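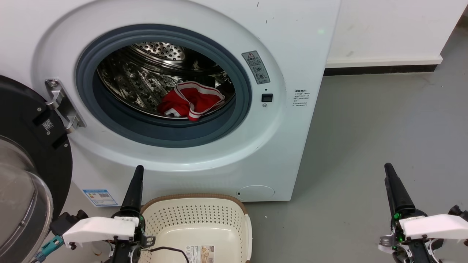 Page 98

Chapter 6
The Weekly Wash

Before You Read

Think back to the last time you did a load of laundry from beginning to end. Most of us, if we are asked about it, will talk about the washing: which soap we used, what setting we picked, how long it all took. Very few people mention the part where the clothes come out again. And yet that small stretch of time between the end of the cycle and the drying rack is where a good deal of household trouble gets its start, from the musty towel to the missing sock to the red shorts that turned a whole week's undershirts pink.

In this chapter we are going to slow down and spend some time with the front-loading washer, which is the kind you are most likely to meet in an apartment or a shared laundry room these days. If you grew up with a top loader, as I did, you may find a few of its ways strange at first. You will get used to them (I promise!), and by the end of the chapter you may even have come around to bending your knees.

Words to Know

Drum: the round metal tub that holds the clothes and turns them. Its walls are full of small holes so that water can pass in and out.
Gasket: the thick rubber ring around the opening. It seals against the door and keeps the water inside the machine.
Filter cover: a small cap or panel, often low on the front, with the drain filter behind it. Lint, coins, and hair clips have a way of ending up there.
Care label: the little tag sewn into a garment that tells you how to wash and dry it.

6.1 Getting to Know the Machine

Suppose you have just moved in somewhere and the washer is already there. Please don't begin by filling it. Open the door all the way and have a good look around first, as you would with a stove you had never cooked on. Run your fingers along the inside fold of the gasket, because that is where the last person's hairpin or handkerchief will be waiting for you. Look at the stickers and labels on the front, too. They may be printed in a language you don't read, but a yellow triangle means caution wherever you happen to live, and the maker's booklet can usually be found in a translation if you have the model number.

Set your basket on the floor directly under the opening before you take out a single thing. I know this sounds almost too simple to put in a textbook. All the same, when the students in the Peixoto home skills course kept a laundry diary one June, the entry that came up again and again was some version of "dropped it on the floor and had to rinse it." A basket with holes in the sides is a fine choice for damp clothes, as it lets the air get at them while you finish what you are doing.

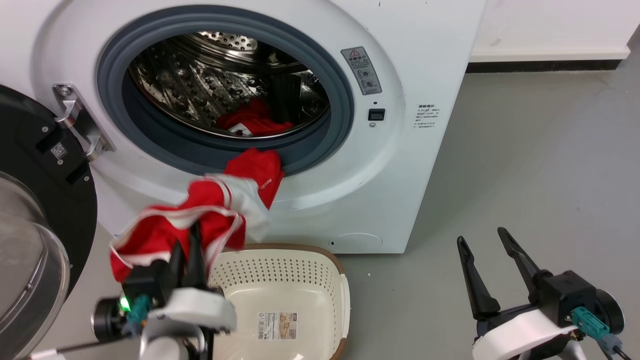
Take the pieces out one at a time, and let each one come down into the basket at its own pace. Sportswear is easy to rush, being so light, but it is often the very thing that has wound itself around everything else in the load. If you feel a tug, stop pulling. Reach in with your other hand, find the sleeve or the waistband that has caught, and free it before you go on. Elastic that is yanked week after week loses its spring long before the cloth wears out, and white piping along a seam will pucker if the stitches are strained.

When you believe you are finished, turn the drum once by hand and look again, especially down at the front, where small things settle against the lip. Then wipe the gasket with a dry cloth and leave the door ajar for a while, provided there are no small children or cats about the place.

A Note on Reds

Red cloth deserves a little patience from all of us. Wash a new red garment by itself the first few times, in cold water, and don't leave it lying damp against anything pale. Trim that is sewn to the garment can't be kept apart from it, of course, so take it out promptly and hang it with the white parts clear of the red ones. We will come back to dyes on page 81 of the workbook, where the Mumden cloth test is set out step by step.

Try It at Home

Empty one load this week at an easy pace, with the basket in place before you start. Write down anything you found in the gasket, and bring your notes along when we begin Section 6.2, Sorting What Comes Out.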